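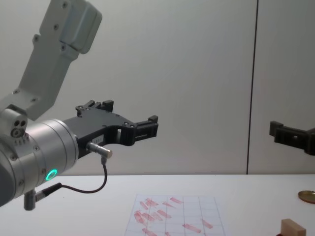 Figure 3. A green ring light on a grey metal wrist joint, with a black two-finger gripper.

Publications > Working Papers > Language and Public Information > Section 3

3. Colour words in written notices

3.1 Background

Written notices in shared buildings depend heavily on a small set of colour words. A reader is told to use the green door, to leave by the blue stairs or to call the desk if a light turns amber. Such instructions are short and are often understood at once. They also rest on an agreement between writer and reader that is seldom tested before the notice goes up. Ionescu and Lavoie, in an earlier paper in this series, found that writers chose colour words early in drafting and rarely returned to them, even where the rest of the text was heavily revised.

The present section considers how colour words were read by staff and visitors at the two sites in the study, Atwood and Ullonau. It deals only with words in running text. The layout of signs, the size of lettering and the choice of paint are treated in Section 4.

3.2 Material and method

The notices were gathered by Korletey and Tautahi in October from entrances, stairwells, reading rooms and workrooms. Notices written by hand were included where they had been in place long enough to be known to staff. From the full set, 100 were selected for close reading. Each was copied out without its original colouring, so that readers met the words alone.

Readers were asked to say what they would look for if they followed the notice, and to mark any word that made them stop. No time limit was set. A second group of 20 readers took part in longer conversations led by Appiah, in which they were invited to describe lights, doors and floor markings to a person who could not see them. The record of these conversations was kept in the words of the speakers, including false starts and corrections.

3.3 Green as a plain word

Green gave the least trouble of any colour word in the set. Readers accepted it for painted surfaces, printed arrows and lit signals alike. Difficulty arose when the word was made more exact. "Light green", "pale green" and "sea green" were each marked by readers who had passed over the plain form. In one notice at Ullonau the phrase "light green" was taken by 7 of the 20 readers to mean a lamp that was lit, and by the remainder to mean a pale shade. Both readings are fair. The writer of the notice, when consulted, had intended the shade.

Amber was treated quite differently. Many readers replaced it with "orange" or "yellow" when speaking, and then returned to "amber" when asked to write the instruction down. Lavoie has suggested that amber belongs mainly to official writing and is kept there by habit. The conversations support that view in part, although older readers at Atwood used the word freely in speech when the subject was traffic.

3.4 Colour without position

A further group of difficulties came from notices in which colour carried the whole instruction. "Press the red button" is clear where one button is red. It is of little use to a reader who does not distinguish red from brown, and it fails altogether when the button is replaced with one of another colour. Notices at Ullonau that joined a colour word to a place ("the red button beside the door") were marked less often than those that gave the colour alone. The Raltular guidance, which both sites follow, recommends the joined form but does not require it.

Fading should also be noted. Three notices named colours that readers could no longer find on site, the surface having been repainted or worn. The text had outlived the thing it described. Ansah treats this as a matter of upkeep; the authors prefer to regard it as part of the writing, and return to it in Section 5.

Filed under: Plain language, Signs and notices, Colour terms

Related papers
Ionescu and Lavoie: Early word choice in public notices
Tautahi: Left, right and straight on in spoken directions
Appiah and Korletey: Describing a room to someone outside it
The Raltular guidance: a reader's commentary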